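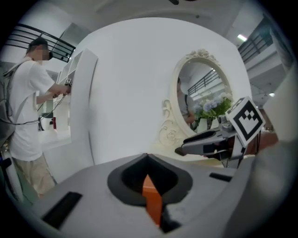 26 July 2023

Shelf day, finally! I've been putting off the white unit for weeks, and this morning I gave in and started on the compartments before anyone could hand me something more urgent.

The plan (Kirsten's, scribbled on the back of a Grallia invoice) is to sort by how often we reach for a thing. Daily stuff goes at chest height, spare stuff low, and whatever we're keeping out of guilt goes on top. I like it in principle. In practice Ayantu and I spent ages arguing over the Hultura sample boxes, which she uses constantly and I haven't touched since February. They're at chest height now. She won.

Labels: I printed 38 and already want to redo half of them, the font is way too small. "Misc cables" is banned as a category, by the way. If you can't say what the cable is for, ask Ciarán, and if he can't either, it goes in the recycling bin by the door.

Still to do:
Find the missing shelf pins (I'm sure we had a bag!)
Wipe out the bottom row
Ask Ebise if the old Tuster catalogs can go
Order more small bins, 200 mm deep ones, the others stick out past the edge and I keep catching my sleeve on them

Kiros, please don't put the tape guns back where they used to live. They have a spot now, second row, left side.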